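Notebooks > Cikine > Equipment planning > May

Second pass at the arm budget, written up before the meeting so I have something to point at.

Durivholm want us to take the mobile base with both arms, and their quote assumes we'll use the full reach from the first week. I don't believe it. Everything Wagner has shown me so far has been in the simulated kitchen, and a simulated kitchen doesn't send invoices. Line 721 of the spreadsheet is "integration, misc." and it's blank. That's the line that sank Bezerra.

What I'd want before signing:

- spare gripper fingers priced separately. The quote says "consumables included" and then doesn't list any.
- who pays for the return visit if calibration drifts. Femi asked them twice and got the brochure again.
- a loan period of 3 weeks. They offered 7 days, most of which would go on unpacking and finding a socket that doesn't trip.

Solange's argument is that the simulator is good enough to tell us whether one arm would do. Fair, up to a point. Ran the counter layout again at 4 pm with her settings. The paper towel stand and the drawers don't bother me. The right-hand end does: bottle, knife block and plates all close together, with the sink just beyond, and the white arm already over the plates. If we buy for that corner we need the slimmer wrist, and the slimmer wrist is the dear one. 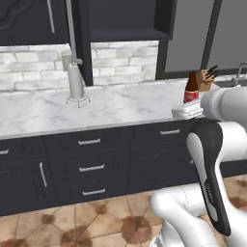
Gervásio reckons the wrist is a red herring and we should be costing the floor, as the base is heavier than the old one and the lab tiles were never rated for it. I've asked for the loading figures. Not holding my breath.

For now: one arm, no base, option on the second. Gulturness gets the same questions tomorrow.

Comments (2)

Eliécer Ospina: Option prices expire. Get the date in writing.

Femi Bako: Still no reply on calibration. I'll ring them.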